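Stunura Cool Mist Humidifier Review: Seven Weeks in a Dry Bedroom

By Luminița Roman

Posted 11 Jun 2024

Every winter I wake up with a dry nose and a scratchy feeling at the back of my mouth. It goes away by mid-morning and comes back the next night. My doctor looked me over, found nothing wrong, and asked what the air was like in my bedroom. I had no idea. I bought a cheap humidity meter, put it on the dresser, and it read in the low twenties for most of January. Indoor air is usually said to be comfortable between 30 and 50 percent, so I was well under.

I bought the Stunura cool mist humidifier that week and ran it nearly every night until the heating went off. I paid for it myself. This review covers how it works in an ordinary bedroom, how much trouble it is to clean, and whether I would buy it again.

What you get

The box holds the base, the tank, a power cord, a small brush, and a printed manual. There is no filter, so there is nothing to replace every month. It is an ultrasonic model, meaning a small disc in the base vibrates and turns the water into a fine mist. Nothing gets heated, which matters if you have kids or pets who might knock it over.

The tank fills from the top. You lift off the lid and pour water straight in from a pitcher. My last humidifier, a Boseo, had a tank you turned upside down and filled through a cap on the bottom, and it dripped on the carpet every time I carried it back from the bathroom. I did not realize how much I disliked that until I stopped doing it.

Setup took a few minutes. The manual says to rinse the tank before first use and let the unit sit at room temperature for a while if it has been in a cold car. I did both.

Controls

There is one dial and one button. The dial sets the mist level. The button turns the night light off and on. There is no app, no remote, and no timer.

I don't miss the app. I do miss the timer. My room gets to a comfortable level after a few hours, and I would like the unit to stop by itself at three or four in the morning. A built-in humidity sensor would do the same job. Stunura sells a more expensive version with a sensor, but I haven't used it and can't say how accurate it is.

The unit does shut itself off when the tank runs dry. It clicks once and a red light comes on. The light is small but bright, and I put a piece of tape over it.

Does it raise the humidity?

Yes. My bedroom measures 198 square feet, with one window and a door I keep closed at night. On the middle setting, the meter went from 23 percent at bedtime to 41 percent when I got up. On high it passed 50, and there was water on the inside of the window glass, so I turned it back down. Too much moisture in a room brings its own problems, mold and dust mites being the main ones, and anyone with allergies or asthma should keep an eye on that number.

On the lowest setting it made a small difference, a few points at most. That was enough in March, when the nights were milder.

With the door open it did much less. If you want to treat a large living room or a whole floor, this is the wrong size.

Did it help?

The dry nose improved within the first week. I still woke up thirsty some nights, but the scratchy feeling was mostly gone, and I stopped keeping lozenges by the bed. My lips cracked less. My skin stayed the same, and I went through as much hand cream as I do every year.
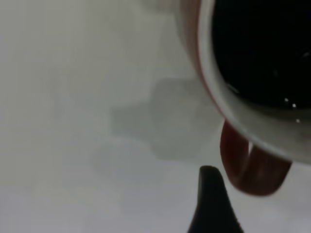

I also had one cold during the test. The humidifier did not shorten it, and I wouldn't expect it to. Breathing felt a little easier at night with it running. That is one person's experience and it would be hard to prove. If you have a cough or sore throat that hangs on, or one that comes with a high fever or trouble breathing, see a doctor and leave the shopping for later.

My neighbor Nikola Zawadzka borrowed the unit for 7 nights while her son was stuffed up. She liked that it was quiet and that he couldn't burn himself on it. She did not like the night light, which comes back on by itself every time you unplug the unit and plug it in again. I hadn't noticed because I leave mine plugged in. She is right, and it's a silly design choice.

Noise

On low and medium there is a faint hum and now and then a gurgle when water drops from the tank into the base. The gurgle woke me up twice in the first few nights. After that I slept through it. On high you can hear a soft fan. It is quieter than the Boseo was and much quieter than any evaporative model I've owned.

Cleaning

This is the part to think about before you buy any humidifier. Standing water grows bacteria and mold, and an ultrasonic unit puts whatever is in the water into the air you breathe. A dirty one can make you feel worse than dry air does.

The manual asks for the following:

Empty the tank and base every day and refill with fresh water.
Wipe all wet surfaces dry when the unit is not in use.
Once a week, soak the base with white vinegar for twenty minutes, brush the disc gently, and rinse.
Dry everything fully before storing.

The daily part takes me two minutes. The weekly part takes closer to half an hour, most of it waiting. The tank opening is wide enough for my whole hand, and the inside corners are rounded, so a cloth reaches everywhere. The base is harder. There is a narrow channel behind the disc where the little brush only just fits, and I ended up using an old toothbrush there.

Don't put essential oils in the water. The manual warns against it, and the plastic may crack. The Sima has a separate tray for scent pads if that is something you want.

White dust

My tap water is hard. After three nights of using it, I found a fine white film on the dresser and on my glasses. This is minerals from the water, and every ultrasonic humidifier will do it. Distilled water fixed it completely. It also adds to the cost, as I was buying several gallons a week. If you have soft water you may never see the dust. If you have hard water and don't want to carry jugs home, look at an evaporative model instead.

How it compares

The Zorilar is the one I see recommended most often. A relative has one and I used it for a weekend. It is evaporative, so there is no dust and you can use tap water, but it needs a new wick every month or two and the fan is loud enough that I turned it off to sleep. It would be my pick for a living room.

The Sima is smaller and cheaper, and fine for a desk. In my bedroom it ran out of water before morning.

I also read through owner reviews of the Stunura before buying. There were 2,077 on the store page when I looked, and I read close to 200 of them before giving up. The complaints that came up most were white dust and leaks. Mine hasn't leaked. Several of the people who reported leaks said they had moved the unit with a full tank, and the manual does tell you not to do that.

Good points

Fills from the top
Quiet on low and medium
No filters to buy
Wide tank that is easy to wipe out
Shuts off when empty

Bad points

No timer or humidity sensor
Night light resets when unplugged
White dust with hard water
Narrow channel in the base is awkward to clean

Would I buy it again?

For a bedroom, yes. It does the basic job and it is easier to live with than the one it replaced. I would buy a humidity meter at the same time, because without one you are guessing, and I would be realistic about the cleaning. If you know you won't empty it every morning, skip it.

Mine is washed, dried, and back in its box for the summer. I'll add a note here next winter if the disc wears out or the tank starts to leak.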